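Libérer de la place sur un téléphone qui n'en a plus

Le message « Stockage presque saturé » arrive toujours au moment de photographier un gâteau d'anniversaire. Comptez une demi-heure et un peu de courage.

1. Ouvrez Réglages, puis Stockage, et laissez la barre se remplir. Elle prend son temps, elle a beaucoup à raconter.

2. Triez par taille. Chez moi, la messagerie arrivait en tête avec 4 000 photos, dont 200 captures d'écran d'horaires de train périmés.

3. Videz le cache des applications de vidéo et de musique. Vos listes restent, les fichiers temporaires s'en vont.

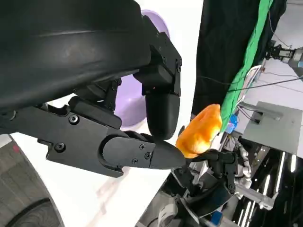

Main robotique noire, doigts articulés et vis hexagonales apparentes.

4. Copiez les photos sur un ordinateur avant d'effacer quoi que ce soit. Ouvrez-en quelques-unes pour vérifier. Selina Zaugg a sauté cette étape en mars et en parle encore.

5. Supprimez par lots de 50, sinon la galerie se fige et vous recommencez en jurant.

6. Videz la corbeille. Tant qu'elle est pleine, vous n'avez rien gagné du tout.

Redémarrez, puis retournez voir la barre. Si « Autres données » occupe toujours la moitié du téléphone, il reste la sauvegarde complète suivie d'une réinitialisation, à lancer le soir, chargeur branché.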